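Search this site Enter keyword

Progress report to the Flondar fund, October

Prepared by Thảo Lâm, Bruston parts store

Dear colleagues,

With this report I inform you of what we did with the second part of the grant. The work was the sorting of the old stock of bars, which came to us mixed when the Chisholm workshop was closed. As you remember, we received 500 bars without any list, and nobody could use them for teaching.

In the first month we cleaned the shelves and made a simple register. Each bar now receives a line with its colour, its length and the shelf where it belongs. Thiện La wrote the register and he also trained two of our evening students to fill it in. They work from four o'clock until the store closes.

The sorting itself is going more slowly than I wrote in the plan. The labels from Nulex arrived late, and the first glue did not hold on the rough bars. We changed to tied labels. They take more time to fix but they stay in place. The cost of the change was small and is paid from the line "consumables".

For the sorting we use the old metal bins of the workshop, the ones with two compartments. We did not buy new ones, so this money is still available. The bars go into the bin in small mixed lots, reddish-brown and dark green together, and they are taken out by colour.
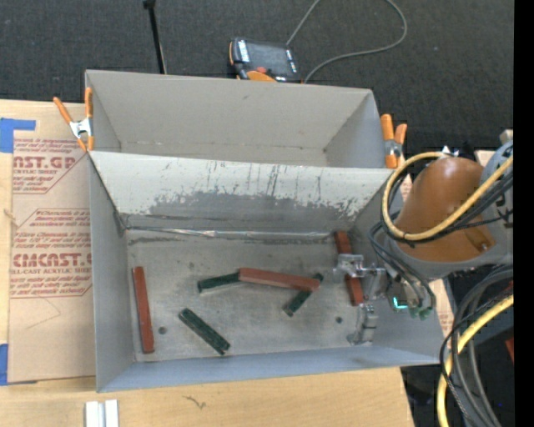

We keep the lots small on purpose. In September we tried lots of 20 and the students lost time in pulling out the bars which lay under the others. The small lots need more walking to the shelf, but the register has fewer mistakes. I would like to continue in this way.

The bins are old and the paint on the divider is chipped. I ask for your permission to use part of the saved money for repainting them in the winter break. If you prefer that we keep it for labels, please tell me and I will change the plan.

The next step is to finish the long bars and to check the register against the shelves. I will send the table of costs separately.

With kind regards,
Thảo Lâm

4 comments 2 shares

Related items
Chisholm workshop: what was moved to Bruston
Flondar fund: how to send your table of costs
Opening hours of the parts store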